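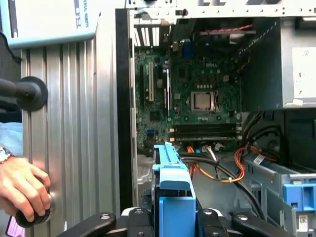
Simin Hassanpour 觉得我对延长保修太刻薄了。她说,人花一点钱买个安心,跟出门带伞一个道理,没下雨也不能说伞白带了。

这话我听过很多遍,说法略有出入,有时是伞,有时是安全带,有一回是灭火器。我想先从这个比方说起,因为我怀疑大多数人掏钱的时候,买下的就是这个比方。伞是自己的,下雨时撑开就行,不用打电话到伞厂申报雨情,也不用等对方判断这场雨属于自然降水还是使用不当。延长保修要用的时候得先证明自己有资格用,手续在对方手里,解释条款的人也在对方那边。这两样东西放在一起比,我看不太公平。

去年冬天我在 Zemmont 的 Evham 门店买了一台洗碗机,Grullside 牌的,中等价位。付款的时候,收银的小伙子把屏幕转过来,上面已经替我勾好了一项:延长保修2年,119元。我让他取消,他很客气地问我是不是确定,说这个牌子的水泵“稍微娇气一点”。我听了有点发愣。五分钟以前,另一位穿同样制服的店员刚跟我讲过这个牌子怎么结实,水泵是它的长处。同一台机器,从货架走到收银台这段路上,质量就下降了。

后来我留心了一下,这种变脸在卖大件的地方很常见。卖机器的时候,机器什么都不会坏;卖保修的时候,机器什么都可能坏。两套话由同一家店讲,讲得都很诚恳。我不认为店员在撒谎,他们多半也没空把两段话放在一起想。保修卖得好不好要算进考核,这我能理解,可是既然理解了,就更不该把他的担忧当成对机器的判断。

有人会说,119元才多少,一顿饭的钱,计较这个没意思。我对这种算法一向不放心。一样东西值不值,得看它自己,跟一顿饭比有什么用?况且说这话的人往往不止买这一份。洗碗机一份,电视一份,吸尘器一份,孩子的平板再来一份,手机那份按月扣,扣到手机都换了还在扣。单看每份都不心疼,加起来够把其中一台直接换新的。零售业很清楚这一点,所以价钱总定在让人懒得争的位置上。

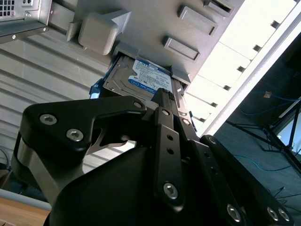

再看条款。我把洗碗机那份保修的小字从头到尾读了一遍,用了一个晚上,中间泡了两次茶。里面写明,延长部分从厂家保修期满以后起算,这倒还合理。接下来是不保的部分:密封圈不保,喷臂不保,滤网不保,门把手和篮架属于外观件,也不保,因水质引起的一切故障不保。我住的地方水硬,楼里的水壶都是一层白壳,谁家的洗碗机坏了能说跟水质毫无关系?剩下还保的,是电机、主控板和那个据说娇气的水泵,前提是每年做过一次“认可的养护”,并且留有凭证。养护多少钱,条款里没写,让人“以门店公示为准”。我去门店找过公示,没找到。问了服务台,对方说可以打热线。热线让我去门店。

我承认,确实有人靠它省下了钱。Booker Boateng 给我写过一封很长的邮件,说他的冰箱压缩机在第四年坏了,保修全额赔付,师傅当天就到。我相信他。邮件写得很详细,连师傅进门换了鞋套都写了。问题在于,赔得痛快的人会写信、会到处讲,成为亲戚饭桌上的一个故事;那些买了以后什么都没发生的人没有故事可讲,他们连自己买过都不记得。我有一次在抽屉里翻出三张过期的保修卡,其中一张对应的机器,我已经想不起来是什么了。

所以每当有人拿一个例子来劝我,我都想问后面还有多少沉默的人。行业当然掌握这个数字,它知道卖出去多少、赔出来多少。要是赔付比例真像宣传册暗示的那样体面,印在封面上就是最好的广告。到现在我没见过哪本宣传册印过。

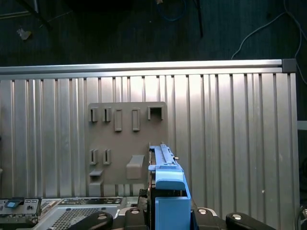 竖纹铝板,上沿压着一根横向铝型材。

写到这里,估计有读者要提二手市场的说法:带保修的机器转手更值钱。我查了一下自己那份,保修“仅限原购买人,不可转让”。Ubaldo Messina 反驳说他那份可以转,办一个手续就好。我请他把手续告诉我,他去问了,回来说需要原发票、双方到场、一笔过户费,以及机器的验机报告。验机要送到 La 去做。那是个开车要半天的地方。他把这些一口气说完,自己先停了停,然后说,反正他也没打算卖。

我还想说说“安心”这两个字。它最难反驳,因为谁也不能替别人安心。可我总觉得,这份不安有一部分是在收银台前面现造出来的。我推着车过去的时候,心里想的是晚饭和停车费,对水泵没有任何意见。听完那段话,我开始担心水泵了。先给人一样担心,再卖给他解药,这门生意很古老,换上塑封卡片和客服热线以后,看着像一种服务。

当然也有真正难受的处境。手头紧的人,一台洗衣机坏在月底,那就是实打实的麻烦,掏不出修理费,衣服只能拿到外面去洗。劝他们别买保修,站着说话不腰疼。我对这一点想了很久,没有想得很通。但我注意到,销售最用力的对象恰恰也是这些人,分期付款的单子里,保修常常已经打包进每月的数额,不拆开看就看不见,利息也跟着它一起算。一个本来应该保护他们的东西,先从他们身上多收了一道。要是真替他们着想,厂家把法定的保修做扎实就够了,零件多备几年,维修手册放出来,让街角的铺子也能修。这些事不赚钱,于是收银台的屏幕上没有它们的位置。 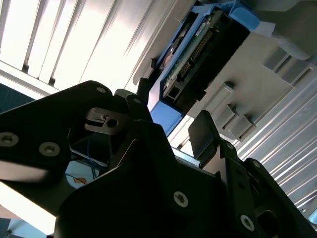 文/Diệp Doãn

我那点固执的做法说出来很没趣:每次拒绝一份延长保修,就把同样的数目存进一个单独的账户。起因是跟 Nga Âu 打赌,她认为我坚持不了半年,因为我连健身卡都坚持不了。账户里现在有500元出头一点,中间动用过一次,修烤箱的门铰链,师傅收的钱比当初那份保修便宜。门铰链在那份保修里属于外观件,我后来特意翻了出来核对。

这个办法也有毛病,我不想把它吹成什么理财心得。要是头一年就坏了一台大的,账户里的钱肯定不够,我得自己补。Nga Âu 指出,我家里的东西恰好都还争气,换一个运气差的人,这篇文章就要反过来写。她说得有道理。我能回答的只是,运气差的人手里那张保修卡,赔不赔也要看运气,而且那份运气由别人来掷。

还有一种新花样值得提防。从六月起,我去的那家门店不再叫它延长保修,改叫“无忧会员”,按月收,首月免费,里面塞了免费送货、生日优惠和一个积分商城。保修成了会员权益里的第六条,字号和积分规则一样大。以前好歹知道自己花119元买了两年什么东西,现在连这个也说不清了。我问店里,原来那种一次付清的还有没有,回答是系统里已经下架。我又问会员怎么退,店员在屏幕上点了一阵,说他这边只能办入会,退会要在手机上操作。我把手机拿出来,他指给我看那个按钮应该在的地方,我们两个人找了有一会儿。

我不反对保险,房子和身体我都保了,那种损失真落下来我扛不住。一台洗碗机坏了,我站在水池前洗几个星期的碗,心情差一些,仅此而已。为心情差一些的可能性预先付钱,还要填表,还要留着每年养护的凭证,我宁可洗碗。

Simin Hassanpour 看过初稿,回信说她还是会买,下个月就要换冰箱了。她只问了一件事,养护凭证是不是必须要纸质的。我把热线号码给了她。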